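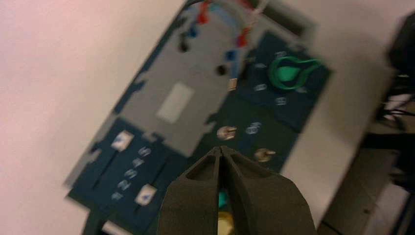

Workshop tips: good practice for small arms working on panels

Page 7 of the Dramel workshop notes. Revised March 21, 2020 by Beverley Hollis.

These notes cover a bench arm with a two-finger gripper used on control panels: turning knobs, moving sliders, reaching terminal posts and plugs. They apply to the Wragg bench and to any arm borrowed from it. The Garkton risk sheet comes first where the two differ.

Before power-up

Read the risk sheet for the cell and sign it. An old signature does not carry over to a new panel.

Isolate the panel. Check for dead at the terminal posts with a meter, then remove the meter leads. Brass posts are bare metal and a closed gripper will bridge a gap if the fingers are conductive. Fit insulated tips or leave the supply locked off.

Fix the panel to the bench. A board that can slide under a push will give a different position for every control on it. If it has to sit at an angle, record the angle on the job card.

Loose wiring

Thin wires lying across a plate are the commonest cause of a stopped job. Tie them back along one side where the task allows. Where the task needs them loose, set a keep-out height over the bundle and approach from the clear side.

Do not pull on a wire to free a connector. Grip the plug body. If the fingers cannot get hold of the body without touching a strand, stop and do it by hand with the arm locked off.

Speed and force

Teaching speed on this bench is 50 mm per second at the tip. Do not raise it while anyone has a hand inside the marked area.

Set the force limit for the weakest control on the panel, normally a slider. Sliders are pushed along the track only. Any sideways load wears the track and the knob will start to stick.

For rotary knobs, find both end stops by hand first and enter them as limits. Line the gripper up with the axis of the knob before closing.

Narrow tips

Closed tips can be used as a pointer for pressing and nudging. Open them again before a long move, so that a forgotten grip command does not trap a wire.

Check the inner faces for grit. Wipe with a dry cloth. Solvent is not to be used on textured fingers.

Camera at the wrist

A picture taken while the arm is moving will blur, and small white scale marks are the first thing lost. Let the arm settle before reading a label or a scale. Keep lamps off shiny post heads.

Records

Log the job number, panel, tip type and force limit. Dedodau log sheets are in the drawer under form 274. Inspect the fingers every 3000 cycles and enter the result on the same sheet. Changes to this page go to B. Hollis in writing.

Next page: storing tips and spare pads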